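Oiling the larch cladding, year two

The south wall of the garden studio has now been through two winters, and the boards have moved more than I allowed for. They are 21 mm larch, fixed vertically over horizontal battens, with a 50 mm ventilated gap behind. I left the expansion joints at the width the Ahonen data sheet gave for kiln-dried stock. Mine was not kiln-dried, and I should have checked before cutting.

Cupping is limited to the lowest course, where rain splashes back off the paving. Hakim Mandagi, who milled the boards, suggested raising the bottom edge and cutting a steeper drip angle. I have done the first and put off the second until May.
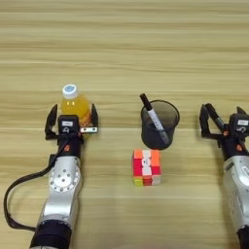

Wallivia Timber Building Club – Members' Pages

On finish: I tested two oils on offcuts from the same batch. The Plitel went on thinner and needed a second coat to look even. The Cuvico covered in one but stayed tacky overnight. Color after one season is close enough that I would choose on price. Neither stopped the graying on end grain, which I now seal separately with a small brush before the boards go up.

Fasteners are the other matter. I used 2,000 stainless ring-shank nails on the whole job, and the heads sit flush everywhere except near the door frame, where I switched to screws so the trim can come off. Noboru Oda asked whether the screws have stained the wood. They have not, though the one galvanized screw I used by mistake left a black streak down the board below it. Oxalic acid took most of it out.

Next is the north side, which gets no direct sun and has a green film along the top battens.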